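Markberg elected a mayor by 161 votes, and the loser, Themba Kekana, conceded before the last batch of mail ballots had been opened. He was gracious about it. I still think he was wrong to do it, and the city clerk was wrong to let the early count stand as news.

There were 372 mail ballots left at that point, most of them from Bakke, where people vote late and often by mail. Kekana would have needed to win them by a wide margin. That was unlikely – but the people who cast those ballots were owed a count before the speeches. 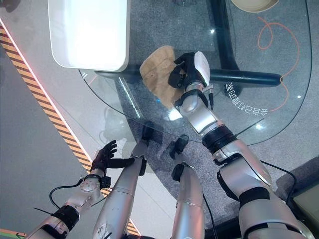 The fix is cheap. State law lets clerks start opening envelopes 10 days before the election. Markberg waits until the polls close. Lonico, with a smaller staff, starts early and usually has a full result by midnight.
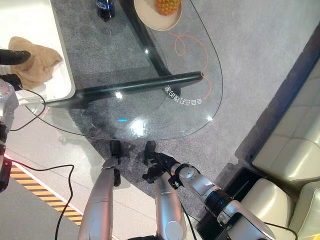
A glass tabletop with a cola bottle and a plate.

Mayor-elect Jae-hoon Cha says he has other priorities, starting with the bus contract. Fine. This would take one council vote and some 25 extra hours of staff time.
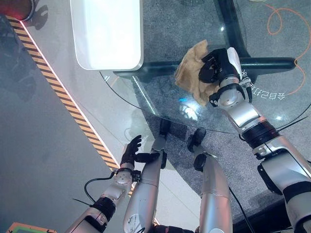

I'd also ask the clerk to post the number of uncounted ballots next to every partial result. Talero already does it, in one line at the top of the page. Voters there can see for themselves how much is left, and candidates have less reason to hurry. The council takes up election rules in December, and this should be on the list.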